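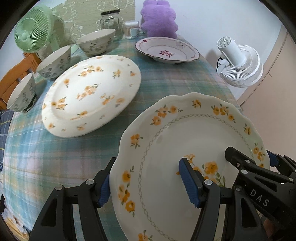 I've been asking the same question since I moved into the little house in Losdale: when does a machine put my dishes away for me? Not wash them, I have a machine for that and it's great (well, it's loud, but it's great). I mean the boring bit afterward, picking up every plate and every bowl and getting them into a stack in the cupboard without a chip. And plates are mean! Look at a big cream one with a wavy rim and orange-yellow flowers all over it, tilted up between two black fingers with little ridged blue pads. There's no handle and no flat side. You get a thin curvy edge and that's your lot, and you have to hold it tight enough that it doesn't slip and gently enough that it survives.

I grew up washing up by hand and I never once thought about how I grab a plate. Now I've been reading about robot hands all through February and beyond, and I can't stop watching my own thumbs at the sink. I tip the plate first, then slide my fingers under, then sort of roll it up against my palm. Try writing that down as instructions - I tried, it took me 3 pages and I still left out the part where you let go.
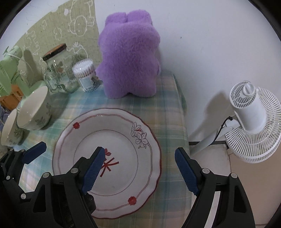
Dark red rim, red flowers, and a gripper wide open.

The flat-on-the-table plate is the one that gets me. A mug you can just squeeze. With a plate lying down you have to find the rim, get under it and not shove the whole thing into the bowls next door. My neighbor back in Oruvwood used to say she'd pay 600 dollars for anything that could empty her dishwasher, and I'd go in on that with her tomorrow.

So can they do it yet? My guess is sort of, slowly, on a good day, with somebody standing close by. I timed myself last night and put away a full load in 126 seconds, singing. I'd happily let a robot take 2 hours over it while I'm asleep, as long as my grandmother's bowls are still in one piece at breakfast. Floors I already trust to a machine. The good china, not yet.

Next time I want to get into folding towels, which I suspect is even worse.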